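Home News Recipes Hall Calendar Past Issues Contact

13 January 2018
By Tiruwork Workneh

The bright plates are back on the table

Those of you who came to the June supper will remember that we ate from paper plates, and that the paper plates did not hold up well under Thierry Perrin's bean stew. I promised then that we would have proper dishes again before the next season of family suppers, and I am so happy to tell you that we do. It took longer than I wanted (most things in my life do), but the cupboard in the Flitusberg hall is full again, and full of color too!

We went back and forth for a good while over what to buy. White china looks lovely and I would have been very glad to have it, but the hall has a hard tile floor and our suppers have a great many small children at them, and I still sweep up bits of the old set whenever I move the big shelf. So bright it was, every color they had. We spent 67 dollars in all, part of it at Hiken and part at the secondhand shop on Urio Street, where I also found a very nice ladle that I kept for myself and paid for separately, in case anyone is wondering.

I put a few pieces out on the green table last week to see how they looked together. The large orange plate is my favorite, with that lighter orange in the middle, and the lime-green cup looks cheerful next to it. My sister prefers the blue bowls, the small one with the ridges especially, and she has already asked whether we can get more of them. 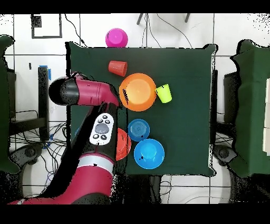 Setting the table without a matching set

I have had two letters asking how we plan to lay the tables when nothing matches, and my answer is that we don't plan to worry over it. Let the children choose their own color and remember it, and then you will not have 15 half-finished cups of juice at the end of the evening with no owner to be found. In my own house I always had one color per child, and the arguments were over by the time the bread came out. Well, mostly over.

If you like a little order, put the big plates down first, spread out along the table so that no two of the same color are side by side, and then bring the bowls and cups after. The small bowls are good for olives, nuts, or a spoonful of yogurt sauce. The larger ones will take a decent helping of soup, though please carry them one at a time.

After supper, the dishes go in warm soapy water and get dried with a towel before they are put away. Please don't stack the cups while they are damp, as they stick together and then it takes two grown people to pull them apart. Plates go on the low shelf, bowls beside them, cups on the shelf above.

What we still need

We have enough for 18 children to eat at once, and we could use more cups, in any color at all. Serving spoons would be welcome too, and a second dish rack if you have one sitting in the garage. You can leave things with Thierry at the Flornirar bakery in the mornings. He says he will not take any more paper plates, however kindly they are offered.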